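Print this page | E-mail this release

Filed under: Robotics / Standards and Safety

Grornden publishes good practice guide for robot handling of household goods

Grornden has published in September a guide for laboratories and small firms which use robot arms to handle light, flexible objects. The guide has 28 pages and is free to download.

It was prepared together with the engineering office Sudach and gives rules for gripper speed, cable routing, table marking and the keeping of records. It asks that every new task is first tried at no more than 30 per cent of the normal speed, and that a person stays near the stop button during the whole trial.

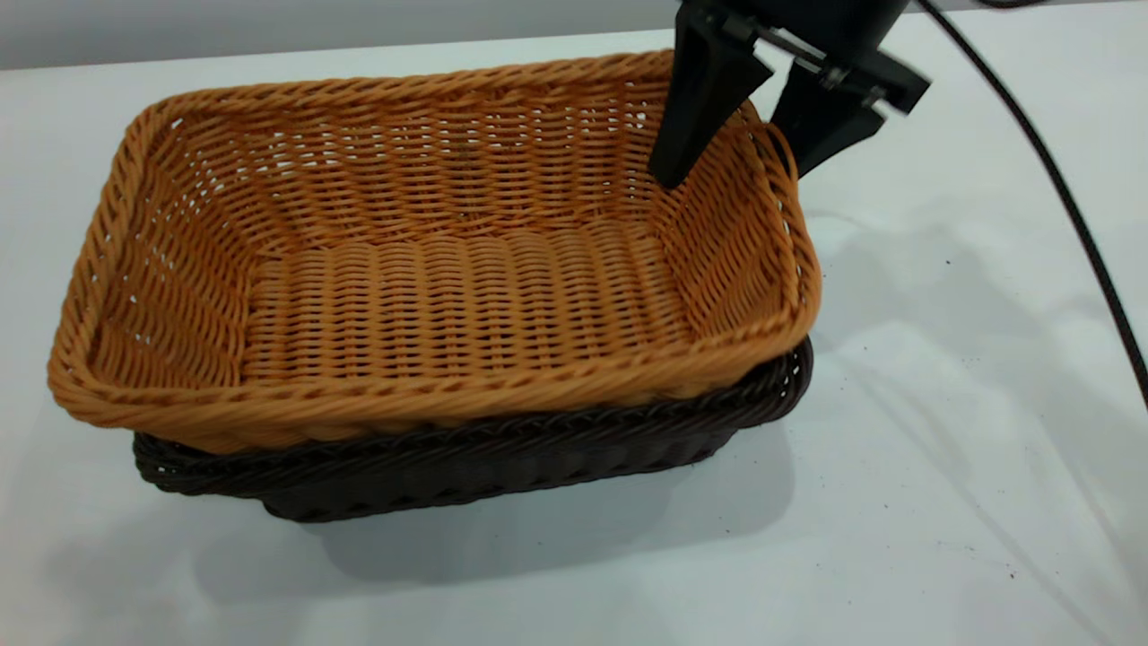

An open gripper at the rim of a woven basket, nested in a darker one.

"Rigid boxes are well covered by existing rules, but woven and soft things are not," said Mireille Besson, who led the writing. "They bend, they catch on a finger, and the operator is tempted to put his hand in to help. We ask him to stop the arm first, every time."

The recommendations are based on some 2,000 trials made on the Akar test bench. Each trial was noted on the same form, which is printed at the end of the guide.

Innes Ritchie of Sudach said that comments from users are welcome and will be considered for the second edition. Printed copies, limited to 100, can be requested from the Grornden press office.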